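Urnero word list – read me first

Hello! I'm Saadet Eren and this is the word list I've been building for the Urnero crossword setter, the little program Ramil Manalo and I use to fill grids for the Flotham newsletter. It holds 4000 entries, one per line, each with a short clue after a tab. The last tidy-up was on 7 February 2022.

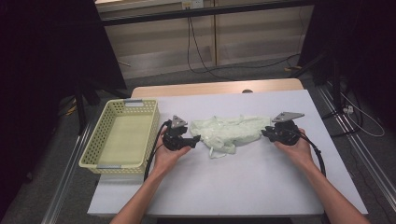

Most of the words came out of my own notebooks, with 1280 more typed in from Ramil's card index (his sevens look like ones, so do shout if a length seems wrong). Everything is in lower case with the accents stripped. Colours gave me the most bother, as I'd never settled how to clue the paler ones. A crumpled plastic bag in pale green on a white tabletop is the sort of thing I now have in mind for "mint", and the clue says "pale green" and leaves it there. If you've a better one, send it over!

What's in the folder: words.txt is the main list, short.txt has only the three- and four-letter words, and dropped.txt is everything I've thrown out, with a note saying why. Please look in dropped.txt before suggesting something – "esne" has been in and out twice already and I'm not having it back. 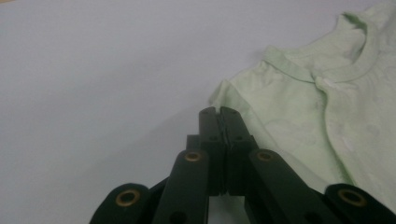
The notes in there are a bit blunt, I'm afraid, as I only ever meant them for Ramil. There are over 40 of them just about bird names. Place names stay out, apart from Sestholm, which our readers like.

Still to do: 34 clues are blank, mostly under Q and X, and I'd like those filled by April.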